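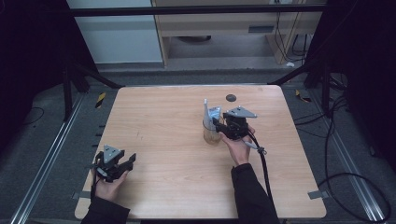

The glass on my desk, with the stirrer or scoop or whatever it is in it

Keeping a small glass of dry grainy stuff on a wooden desk — what to do about scratches?

Posted by Dendcombe

I have a pale wooden desk with a small round hole towards the back, for cables I think. It already has faint scuffs and a few light marks. I keep a straight-sided glass on it, partly filled with fine light brown grit for a craft job, and I leave a thin white and pale blue thing, a sort of spatula or scoop, standing in it. When I move the glass, any bits that have dropped out get dragged underneath. I would like to stop the marks getting worse and, if possible, make the old ones less obvious. I don't know what the finish is. The desk came second-hand with no label. Is this a sanding job or can I leave the surface alone?

Trukinico

Leave the sandpaper in the drawer for now. If you don't know the finish you don't know how thick it is, and on a veneered top you can go through in a minute or two.

Brush the grit off with a soft dry brush before you wipe. A damp cloth first just pushes the grains about. Brush away from the hole or you'll be picking bits off the floor.

Then look at the marks with daylight coming in low from one side.

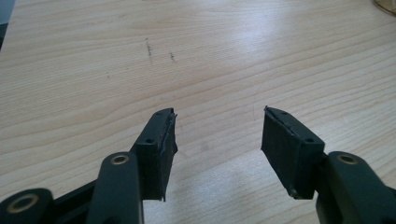 Pale wood with a fine grain is quite forgiving, and a lot of light marks only show where the light catches the surface. Run a fingernail across each one. If the nail doesn't catch, a thin coat of clear furniture wax along the grain will usually hide most of it. Try it on the underside first and leave it overnight. If the nail does catch, wax will soften the look but the scratch will still be there.

For the glass, use a tray with a lip. Cork coasters hold on to grit and then you have the same problem again.

Karpenko

I sanded mine with 200 grit and it went patchy. Wouldn't do it again unless you are doing the whole top.

Drollura

Agree about the tray. A baking tray works. Also get a jar with a lid — a glass with something standing in it will get knocked over by a sleeve sooner or later, mine did one Sunday and I was still finding it in April.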